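Thursday, May 26, 2022
Fleece folding, Clonlow notes

Tried the Mokex fold again on the round-neck fleece, laid out front up on the bed. The sheet says 3 steps and a finished stack that stays put. I doubt it. Fleece has too much spring, and the sleeves never want to lie straight.

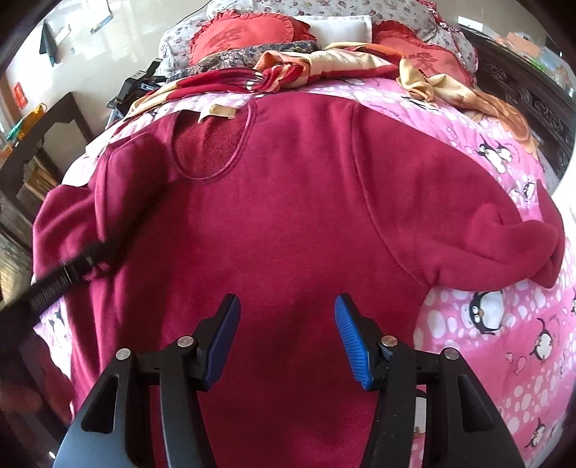
Raglan seams don't help either. With no proper shoulder seam to fold along, I end up guessing the line from the neckline. Broltholm claims up to 60 tops an hour this way. Thin cotton, maybe. Want to see it done on fleece before I change our chart. Next: same top, face down, sleeves in first.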